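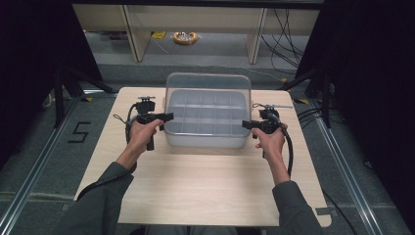 Compartment box task, both hand-held grippers at the box.

Print this page | E-mail this page

Lodard bench set: README and equipment notes

Last changed: April

What is in this folder

The Lodard bench set is a small collection of hand-held gripper recordings made at Lomoston. It holds 183 episodes of one family of task: handling a compartment box and its clear lid on a table, using two grippers, one in each hand. The equipment notes are kept in the same file as the data notes so that anyone planning a second station can see what was used and what has to be bought again.

episodes/ holds the recordings, one folder per episode
labels.csv has one line per episode, with the task variant and a keep/drop flag
stock.csv lists every part on the station, its supplier and its expected life
budget.csv is the planning sheet for the next station
README is this file

Prices are left out of stock.csv on purpose. They go out of date quickly, and the ones that matter are in budget.csv with the month they were quoted.

Who it is for

Two sorts of reader. The first wants to train or test something on the recordings and should read "Task" and "Known problems". The second has been asked what a station costs and should read "What to buy" and "Planning the year". The labels file is of no use to the second reader.

Task

The operator starts with both grippers off the box. Depending on the variant, the lid is on the box or lying beside it. The work is either to take the lid off and put it down, or to pick it up and close the box. A few episodes only move the box to a new place on the table. The variant column in labels.csv uses the words open, close and move.

An episode is kept if the operator finishes the variant in one go. If the lid slips and is picked up again, the episode is still kept, but the retry column is set to yes. Dropped episodes stay in the folder because they are useful for checking timing.

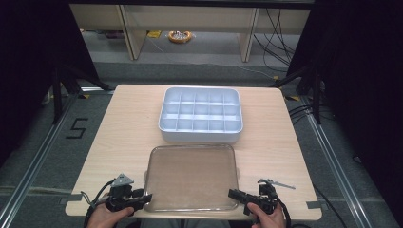
Photo: Lodard bench set, Lomoston

Clear lids are harder for the cameras than white ones. We kept the clear lid because most of the storage boxes people own have one, and a model that only copes with solid white plastic would not be much help. Anyone buying boxes for a new station should get the same kind, and get spares in the same order. A box bought six months later under the same name may have a different rim or different clips, and then the old and new recordings do not match.

What to buy

Gripper pairs. One pair in use and one complete pair on the shelf. Do not plan on moving a single spare gripper from left to right, as the two sides are fitted out differently and swapping the mounts takes longer than it should.

Foam pads. These are the main running cost in staff time, though not in money. Order 40 at once. The pads screw on as part of a small block, so changing one needs a screwdriver and a few minutes at most. Pads do fray, and bits of lint collect on them. We do not change a pad for light wear. We change it when the edge has gone ragged enough to alter how it meets the lid, and we write the change in stock.csv against the next episode number.

Cables. Buy longer than the drawing says. The runs from the grippers have to leave the table without pulling on the operator's hands. Short cables were the first thing replaced on our station.

Table. A plain wood-grain top is fine. Avoid high gloss if there is a choice, since reflections from a clear lid are enough to deal with.

Curtains and stands. Dark curtains at the sides are cheap and made more difference to the recordings than a better lamp would have. The stands are ordinary tripods.

Tape. Put it in the budget as a line of its own. Floor numbers, table marks and hazard strips all use different tape, and it was bought out of petty cash for the whole of the first run, so the true figure is missing from the early accounts. 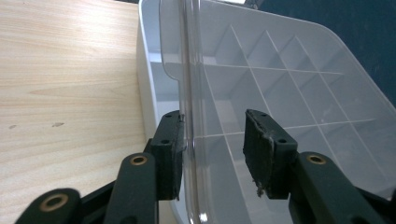

Planning the year

The station is costed over 18 months. That period was chosen to match the service contract with Petridis, which covers the rails and the mounts but excludes pads, cables and anything the operator holds. Ollitz supplies the boxes and lids and will hold a price for a repeat order if it is placed before the first batch is used up.

Setting up takes 30 minutes at the start of a session, including checking the cameras and wiping down the table. Put this in the staff line. The first version of budget.csv counted recording time only and came out too low.

Lines people forget:

Spare lids, which crack before the boxes do
Storage for the raw recordings, plus one copy kept elsewhere
Delivery on small orders of pads
Time for a second person to check labels
Replacement screws for the finger blocks

Where money is short, cut the number of box types first and keep the spare gripper pair. A station with one gripper down records nothing, and the operator still has to be paid.

Known problems

Seen from a gripper camera at close range, a clear wall can hide where the rim starts. The dividers show up as thin bright lines and are usually the better thing to track.

Loose material sometimes gets on to the fingers. Scraps of film or tape may stick to a pad and stay there for part of an episode. These episodes are not removed. The notes column says "debris" where a labeller spotted it, but the column was filled in by eye and some will have been missed.

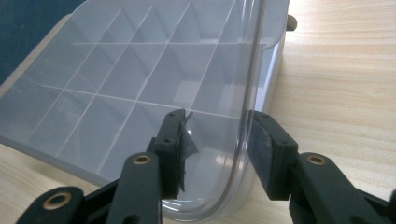 Gripper camera view, dark film or tape on the left finger.

A handheld brush is now on the shopping list for each station.

Operators differ in how close they bring the fingers before closing them. There is no operator column in labels.csv, so this cannot be split out.

Using the files

The recordings may be used for research and teaching inside Lodard partner groups. Ask before passing them on. The budget sheet may be copied and changed freely, but take out our supplier quotes first.

Corrections to stock.csv should give the part name as written in the file, the old entry and the new one. Send them by the e-mail link on this page.

Print this page | E-mail this page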